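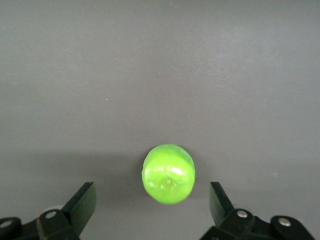

Gripper dropout FAQ: the stuff people keep asking me

Last updated Tuesday, March 29, 2022

I run the two-arm bench for the Purkard project, and ever since I mentioned the dropped fruit problem on the Rillik forum my inbox has been full of it. Same questions over and over, so I've put my answers on one page. If yours isn't in here, send it along and I'll add it!

What went wrong, exactly?

The right arm would close on a piece of fake fruit, lift it, start toward the tray, and then the fingers would relax partway there. No error, no beep, nothing in the status window. The arm just carried on with its move and "placed" thin air while the fruit rolled off across the table. The left arm never did it once, which drove me a little nuts.

Was it the apple?

I blamed the apple for days (sorry, apple). Shiny plastic is slippery, it's lumpy, and if the fingers come down a bit to one side they push it before they pinch it. All of that is a real nuisance, but it gives you a different kind of failure. A slip happens with the fingers still trying to close. Mine were opening. If you play your log back and look at the commanded width next to the measured width, you'll know in a minute which one you've got.

So what was it?

A cable. The gripper cable on the right arm was routed too tight, and when the wrist rolled far enough the connector got tugged and lost contact for a split second. The gripper controller restarted, and on a restart it goes back to its default, and its default is open. By the time my software asked how things were going, everything was back up and answering politely. The only trace was a line in the raw log with code 1886, and I'd been filtering those out as noise. Yes, I felt silly.

How often did it happen?

I ran 122 picks with the old routing and lost the fruit on 4 of them. That sounds like nothing until you're the one crawling under the bench. It also meant I could do a whole morning of clean runs and convince myself it was fixed when it wasn't.

What does your setup look like?

Two arms mounted at the back of one table, a parallel gripper on each, and a shallow yellow tray between them for the fruit. We call the control software Dradska and the task script Castillo, so if you see those names in my forum posts, that's all they are. The table is plain gray and I like it that way, the bright stuff is easy for the wrist camera to find.
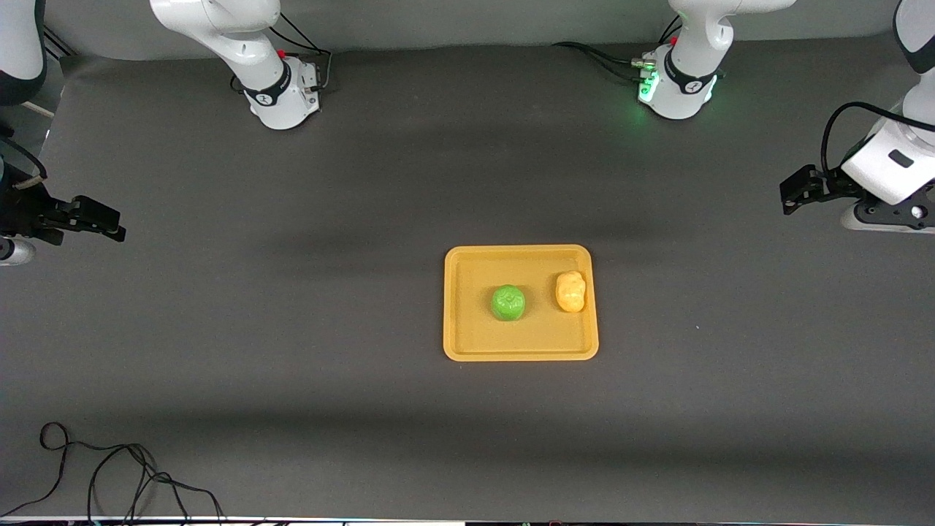
With two arms sharing one tray, a fault on one side matters to the other side too. When the right gripper let go, Castillo still thought the item had been delivered, so it would happily send the left arm in for the next step. Nobody got hurt and nothing got bent, but I don't love an arm moving on bad information, and that's the part I'd take seriously even if you don't care about the fruit.

How did you fix it?

First I gave the cable more slack and added a strain relief, then rolled the wrist slowly to both ends of its travel while I watched the connector. Do this at the lowest speed you've got, with the stop button in your other hand. Second, Dradska now checks the finger width all the way through a carry, and if it changes by more than 2 mm, both arms stop. Both of them! Stopping only the one with the problem is tempting and I don't recommend it.

Can I just grab the fruit if it rolls away?

Please don't. Stop both arms first, wait until they're really still, then reach in. It's a plastic apple. It can wait.

Should the gripper default to closed instead?

I get this one a lot. For light toys, maybe, but think about what else might be between those fingers when the power blinks, like yours. I left mine on open and let the width check do the work.

Is it fixed for good?

I've had nearly two weeks of clean runs, but see above about me and clean mornings. I'm going to repeat the full set in April with the wrist rolls made nastier on purpose, and I'll post the log with the 1886 lines left in this time.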